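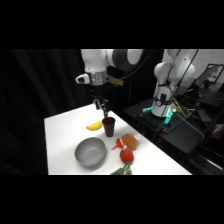
Do I need to buy a special set to teach a child to lay the table and clear it again? I doubt it. The sets I've been sent to try cost far more than what most of us have in a cupboard already. A tall plastic tumbler and a plain round bowl, like the dark red one and the grey one on the white table, will do the job, and a banana gives them something to put in the bowl.

Are plush foods any good?
They're fine for small hands and quiet when dropped. I'm less sure they teach much. A soft bread roll doesn't roll off or go squashy, so the child never learns to be careful with it. Sun-ja Pyo disagrees with me and has told me so twice.

Should I cut the tags off?
I would. Read them first for the washing instructions.

The Dalia leaflet says daily practice "builds lifelong order". Does it?
I've seen no proof. My two clear up well on a Saturday and badly the rest of the week.

Plastic or china?
Plastic to begin with. Move to china when you stop wincing.

How many things should be out at once?
Fewer than the leaflets show. If your child starts stacking and throwing, put half away and try again after tea.

Is a white table a mistake?
It shows every crumb, which Yu-na Gil says is the point. I say it's more wiping.

Do you sell any of this?
No, and please stop asking about the Kornov tray. I sent it back.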